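Forum du club de Skosow > Équipe première > Mercato
Temps de lecture : 3 min
Imprimer | Envoyer par e-mail

Sujet : Raudsepp signe pour deux saisons, vous en pensez quoi ?

vieux_virage
Bonsoir à tous, et pardon d'avance pour la longueur, vous me connaissez ! Donc c'est fait, Indrek Raudsepp quitte Runuvbridge et arrive chez nous, deux ans de contrat, montant gardé secret comme d'habitude. Je l'ai vu jouer trois fois la saison dernière et j'avoue que je suis ravi. 283 points en championnat, une défense de chien de garde, et surtout un gars qui parle à ses coéquipiers pendant les temps morts (ça nous a tellement manqué en mars, quand plus personne ne se regardait). Il portera le 8, le numéro laissé libre par Tarmo Lill, et ça me fait un petit pincement, mais c'est la vie d'un club.
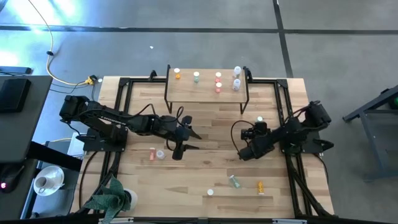 Vaida Dzene trouve quant à elle qu'on s'emballe un peu vite, et qu'un arrière de plus ne règlera pas notre problème au rebond. Elle l'a écrit hier soir sur le fil des abonnés, et je la cite de mémoire : on avait déjà trois arrières, on en aura quatre, et toujours un seul vrai pivot.

lulu_parquet
Je suis assez d'accord avec Vaida, désolée mon cher vieux_virage ! Raudsepp est un bon joueur, je ne dis pas le contraire, mais 283 points dans une équipe qui lui donnait tous les ballons, il faut relativiser. Lill en avait mis 346 chez nous en partageant le jeu avec tout le monde. Et puis le 8, franchement, on aurait pu attendre une saison avant de le redonner...

grulora_express
Moi je fais le déplacement à Grulora tous les ans avec ma belle-sœur et je peux vous dire que là-bas ils le craignaient, Raudsepp. Au dernier match il avait éteint leur meneur pendant toute la deuxième mi-temps. Alors oui, le rebond, d'accord, mais le coach a dit en juin qu'un intérieur était à l'étude. Laissons-lui le temps de travailler, le pauvre homme !

lulu_parquet
« À l'étude », on nous l'a déjà servi l'été dernier, hein. On a fini avec un ailier de deux mètres qui jouait pivot en serrant les dents.

vieux_virage
Ah, mais il les serrait avec cœur ! Plus sérieusement, je comprends ton inquiétude. Pour moi la vraie question c'est la mène : si Raudsepp monte la balle, ça libère notre capitaine sur les ailes, et là on retrouve le jeu rapide qu'on aimait tant. 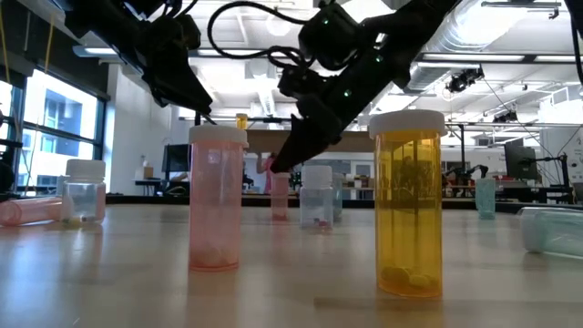
Des flacons de comprimés, posés sur une table.

tribune_nord
Bonjour, je poste rarement mais je vous lis toujours avec plaisir. L'abonnement passe à 340, quelqu'un sait si les matchs de coupe sont compris ? Pour Raudsepp, je suis plutôt content, mais j'aurais gardé Lill un an de plus.

grulora_express
Coupe comprise jusqu'aux quarts, d'après le guichet. Et bienvenue, poste donc plus souvent !

Sujets récents
- Elīna Vītola prolonge chez les féminines
- Match amical contre Chiang : covoiturage
- Ona Lūse rejoint le centre de formation
- Nouveau maillot extérieur : pour ou contre ?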